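Spaetzle dough too stiff for the press, how much liquid can I add?

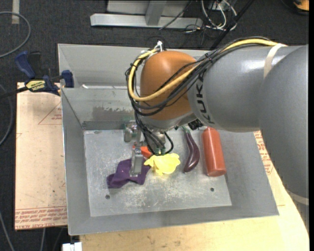
I'm making spaetzle for a family dinner and the dough won't go through my Kröger press without a fight. I used 300 grams of flour, three eggs and 70 ml of water, plus salt. It rested while I grated the cheese. I got half of it through and my wrists gave out. Can I thin it now or do I start over? Also, does milk work in place of water?

Mal-soon Joo

zokmont

No need to start over. Beat in more water a spoonful at a time. You want it to fall off the spoon slowly in a thick ribbon and tear at the end. With that much flour I'd expect to add another 40 ml, but egg sizes vary a lot so go by how it looks. Then beat it hard with a wooden spoon until you see bubbles and let it sit ten minutes.

Milk is fine. The noodles come out softer and a little richer. I use half milk and half water when they're going to be fried in butter afterward, all water if they're going in soup.

Keep the pot at a low boil, press in small batches, and lift them out when they float. Rinse the press in cold water between batches or the dough sets in the holes.

hiseck70

just buy a scraper board, presses are a pain to clean

Tinus

Check the flour too. Bread flour makes a much tighter dough than all-purpose with the same amount of water. If that's what you have, rest it half an hour after thinning. Mine went through a potato ricer fine after that, though the noodles were on the short side.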